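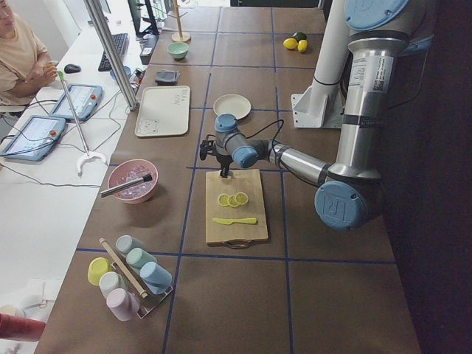
Muvari wants a robot to make your lunch. For now it would settle for a robot that can deal with a lemon.

The company opened its test room to visitors on June 29, 2021, and laid out the sort of chores most people do while thinking of something else: fruit, plates, cups, a cutting board, some folded cloths. Samira Daher, who runs the kitchen trials, has a list of 51 tasks she would like a machine to handle without supervision. It can be trusted with 6.
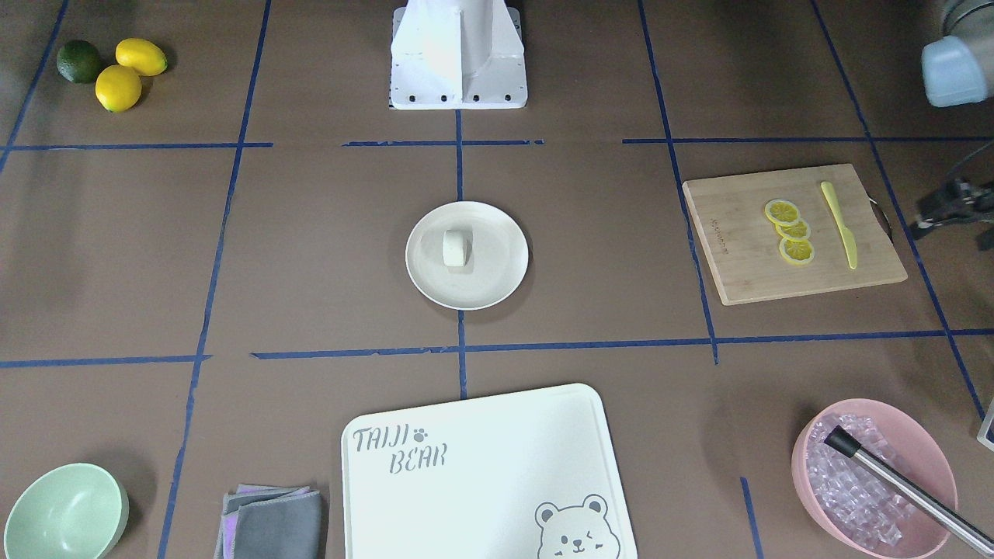
Slices are a particular sore point. A whole lemon is a forgiving thing to grab, Daher said, but three slices lying on top of each other look to the software like one long, badly made lemon. Knives are plastic until further notice.

Blue tape divides the work surfaces into squares, so that everyone can agree on where an object was supposed to go. The arms don't always agree. "It put the plate down beautifully," Daher said of one morning's run. "It was the wrong square, but beautifully."

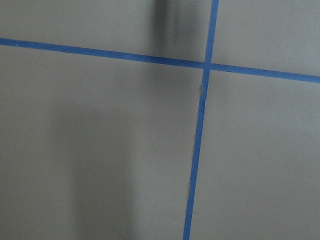
Shop floor, same problems

Hadi Rawashdeh of Hotance, a housewares chain that is paying for part of the work, would like help restocking shelves. He has been promised a trial in one store in December – after closing time, with the mugs at the back.

Muvari says its arms made 1,000 practice pickups this spring and will need at least 2,000 more before then. Rawashdeh said he still has people on the schedule for that week.

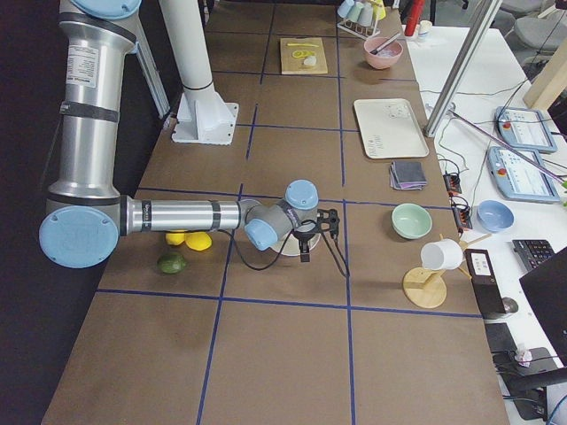
2 min read

Daher does not expect to see the machines in homes soon. Asked which chore she would hand over first, she picked the dishes, which are not on the list of 6.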